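Simulated Room Scenes: Rules for Contributors
Frequently Asked Questions

These answers cover the rules for submitting simulated indoor episodes to the Jollau scene library. They apply to navigation, door and object-moving tasks. If your question isn't answered on this page, write to the scene desk and Domenica Riedl or Dariusz Brzozowska will reply.
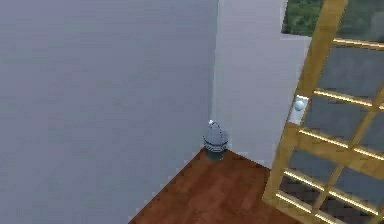
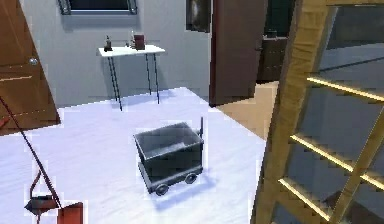 Two simulated views: a bucket in the corner by a glass-paneled door (first) and a small mine cart on the pale floor covering (second).

Who has to follow these rules?

Anyone who submits episodes, whether you work at Midtbø, at a partner lab or on your own. The rules are the same for scripted runs and for runs driven by a person with a controller. Test scenes that stay on your own machine are not covered.

Can I place objects that don't belong in a house?

Yes. A mine cart in a living space is fine. We want objects that a planner has not seen in that kind of room before. What matters is that the object has a correct scale, a sensible mass and a collision shape that matches what is drawn. Enter the object's plain name in the scene sheet, so write "mine cart" and not "cart_final_b".

How close to a wall can an object stand?

It may touch the wall. It may not pass into it. Objects in corners, like the bucket in the first view, need a check against both walls and the floor. Run the overlap check after the scene has settled, because a small gap at load time can close once gravity is on.

Do doors have to start closed?

No. They can start open, closed or part way. Record the starting angle of every door in the room, including doors the task does not use. A door with no recorded angle is the most common reason we send a scene back. Of the 2934 episodes in the last intake, 197 were returned for this alone.

What counts as a contact with a door?

Any touch between the robot body and the door panel, frame or knob. If the task is to open the door, contact with the knob and the panel is expected and goes in the log as "task contact". Everything else is "other contact". A run with other contact can still be accepted, but it must not be labeled clean.

How should glass be handled?

Glass panes are solid for collision purposes, even when you can see through them. Depth readings taken through glass must be marked as unreliable in the log. Do not swap glass for an opaque material to get cleaner depth. We would like to have the bad readings, marked as bad.

What is the clearance rule?

Keep 21 centimeters between the planned path and any fixed object, unless the task requires getting closer. Ladders are measured from the outermost point of the rails or rungs, at every height the robot body passes. Measuring only at floor level is not enough for something that leans.

Do cables and ropes count as obstacles?

Yes, including thin ones. They need a collision shape of their own. If your simulator can't handle flexible parts, use a chain of short rigid pieces and say so in the scene sheet.

My object has wheels. Do the wheels need to turn?

Only if the task moves the object. If they are locked, put "wheels fixed" in the notes. Please don't leave them free and then pin the body in place, as this gives odd forces when the robot pushes on it.

Do I have to fix rough edges and soft textures?

No. Rendering quality is not part of the review. Jagged outlines, blurred walls and plain surfaces are all accepted. Missing surfaces, flickering objects and objects that float are not.

How many viewpoints are needed?

One is the minimum. If you send more, give each one its own pose file and keep the clocks in step. Raised viewpoints are allowed. It is fine for a door or a ladder to block part of the view, as long as you do not remove it for one camera and leave it in for another.

May I change the room during an episode?

Not by hand. Once the episode starts, things may move only through physics or through the robot's own actions. If you need to move something, stop, reset and start a new episode with a new seed.

Which simulator should I use?

We accept exports from Fotel and Clorkitz. Fotel users should turn off automatic mesh cleanup, which merges small parts such as handles and fittings with the body they are attached to. Clorkitz exports need the units set to meters before saving.

How many failed runs should I include?

All of them, up to the 4 attempts allowed per seed. Do not delete failures and do not trim the end of a run to hide one. Mark the step where the run failed and add a short reason in your own words.

What happens after I submit?

The automatic checks run first and you get a report by email. After that a reviewer replays a sample of your episodes. Scenes sent back can be corrected and submitted again under the same number, with no limit on tries.

When do the rules change?

Once a year, in July. Episodes accepted under the older rules stay in the library and keep their original version tag.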